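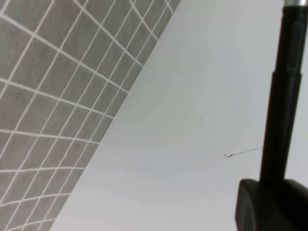
7/10/21

Hurried one today. Moving out of Prarnholm in 6 days and the flat is a mess. 30 boxes done, no idea where the kettle went. Van is 387 for the day, ouch. Haiyan Feng offered to drive it, bless her. Still no word from the landlord on the deposit, emailed him twice in June. 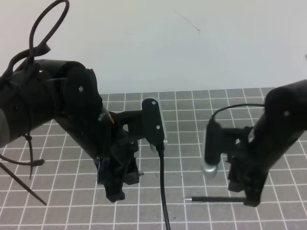
Still to do

Change adress at the bank. Cancel internet. Defrost the freezer!! Labels for the last boxes, must write BIGGER.
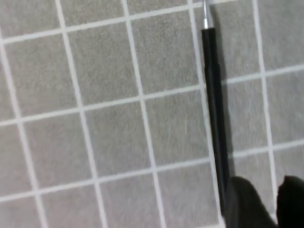

Black pen, gray tiles.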